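Workshop Notebook, Packing Bench
January 29, 2011
Entry by: Damian Wróbel
Subject: Small cartons, bagged contents, closing of top flaps

The purpose of the present session was to settle the order of work for small cartons that receive a bagged item. The previous entry left the matter open. The Jela pattern carton was used throughout, as the Sadowski pattern is still on order and is not expected before March.

The bench was cleared before work began. Cartons were taken flat from the shelf, squared by hand, and taped along the bottom seam only. Tape from the old Dradeter roll lifted at the ends on 2 cartons and the roll has been withdrawn. Colleagues are asked not to return it to the drawer.

The bag is to go in before any flap is folded. When the short flaps were turned down first, the bag caught on the inside corner and had to be drawn out again. A bag that is left to hang over the front of the carton will also hold the front flap away from its crease, and the top will not lie flat under the tape. The loose end should be gathered and pressed down toward the bottom of the carton, with one hand kept on the top.

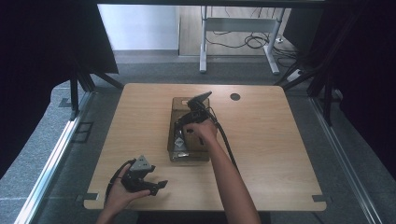

The order adopted for the remainder of the session was therefore as follows: bag in, loose end down, short flaps, long flaps, tape. One hand steadies the carton at all times. The carton stands near the middle of the table, as it tends to walk toward the operator when the flaps are pressed, and a carton started close to the front ends up against the edge.

Contents weight for the trial was 630 g per carton. Lighter contents were not tried. It is likely that a lighter carton will need a firmer hold during taping, and this should be checked before the instruction sheet is revised.

Remarks on the bags. The dark bags keep their creases and spring back after being pressed down. Folding the mouth of the bag under itself once gave a better result than twisting it. The twisted mouth formed a lump directly below the flap seam. Clear bags from the Nosurby lot have not been compared.

Outstanding:
Revise step 7 of the instruction sheet to place the bag ahead of the short flaps. Step 8 then becomes redundant and may be struck.
Obtain replacement tape of the same width.
Repeat with the Sadowski carton on arrival.

D.W.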